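**Project diary – Denholm simulation house, door and approach trials**
Thursday, entry begun 14:30
Kept by S. McGrath for the Firkemus mobile arm programme

The morning session was stopped by me at run 30 and has not been resumed. The stop was called under the standing rule that any unexplained motion of the arm in simulation is to be treated as it would be on the physical unit. I set out the facts as they stand this afternoon, before the review with Hamish Tomoana, so that the order of events is not tidied in the retelling.

The task was a plain one. The base was to travel through the rooms of the simulated house with the arm stowed, halt at each marked waypoint, unfold the arm, and stow it again before moving on. Prasert Sombatkul had loaded the revised planner from Sheehan the evening before. The house model was unchanged from last week, and the log confirms that the same scene file was opened.

Runs 1 to 21 gave no cause for remark. In run 22 the base halted short of the glass door and waited for 8 seconds. The planner reported a clear path throughout the wait. Prasert repeated the run twice from the same start point and obtained the same halt both times. We agreed to note it and proceed, a decision I now think was mistaken and for which I take responsibility.
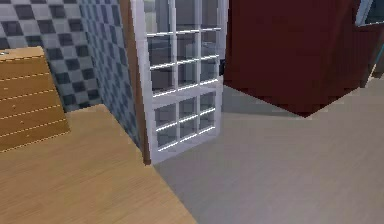
The door itself has been a matter of discussion since April. Shafiq Sivakumar has maintained that the panes and the bars between them are not treated alike by the simulated depth sensor, and that the planner may therefore hold two opinions of the same door within a single pass. His note on the subject was filed and given a low priority. I have asked for it to be raised, and have told him so in writing.

From run 25 onwards the fault took a different form. The base no longer waited. It passed the door, entered the next room and began to unfold the arm before the waypoint had been reached. The interlock which forbids arm motion while the base is travelling did not act. The log shows the interlock as "armed" for the whole of each run, and it is this line which concerns me more than any other in the record. A protective function that reports itself ready and does nothing is a worse condition than one that reports a fault.

Prasert asked whether the early unfolding could be an error of display only, with the joint values correct underneath. It was a fair question and we checked it. The joint values agree with what was drawn on the screen. The arm did move.

Between runs 27 and 29 we altered one thing at a time. The base speed was halved, with no effect. The bathroom waypoint was removed and the fault moved to the next waypoint on the list. The older planner was then restored for a single run, and the interlock acted as it should.

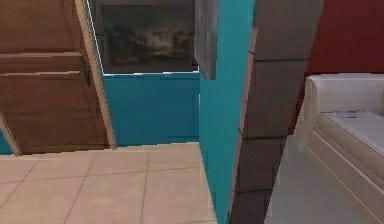 *Tiled floor and bath, Denholm house model. Morning session, Thursday.*

It would be easy to conclude from this that the Sheehan planner is at fault and to return it. I do not think the evidence goes so far. The restoration of the older planner also restored its own settings file, and the two files differ in more places than we had understood. Donal Ó Néill compared them over lunch and found that the message by which the base declares itself to be in motion has been renamed in the newer file. The interlock continues to listen for the old name. If he is right, it was waiting for a message that was no longer being sent, and took the silence to mean that the base was at rest.

Run 30 was made with the newer planner in place once more, and with Donal's explanation not yet known to us. The arm began to unfold while the base was still turning. I pressed the stop at the console. The simulator halted the base at once; the arm continued for a short interval and then ceased. That interval must be measured properly from the log and is not to be estimated from memory by any of us, myself included.

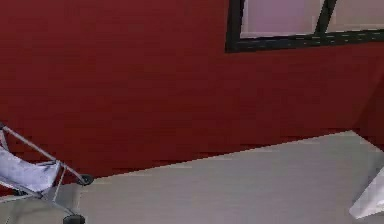 I have recorded the following instructions, which take effect immediately.

- The newer planner is not to be loaded on the physical unit at Tekasell. Hamish has confirmed by telephone that it has not been.
- The interlock is to treat the absence of a motion message as a fault and hold the arm. Donal will make the change; Shafiq will test it. The same person is not to do both.
- The halt at the glass door is to be kept as a separate item, under reference 2696, and is not to be closed with the interlock fault.
- All 30 runs are to be kept in full, including the uneventful ones.

On the third item there was some disagreement. Prasert believes that the halt and the early unfolding share a cause. I can see no mechanism by which a renamed message would make the base stop before a door, and he could not offer one, although he has asked for time to look. He may have until the next session.

17:50. The review with Hamish lasted longer than planned. He accepts the account above, with one correction: the low priority given to Shafiq's note was his decision – he asks that this be written down. He has also asked why three repeated halts in the same place did not end the session at that point. I replied that they ought to have done. The standing rule speaks only of unexplained motion, and he wishes it widened to cover an unexplained failure to move. I am to draft the wording.

Console locked and the stop log signed by Prasert and me. Donal's change is not yet begun.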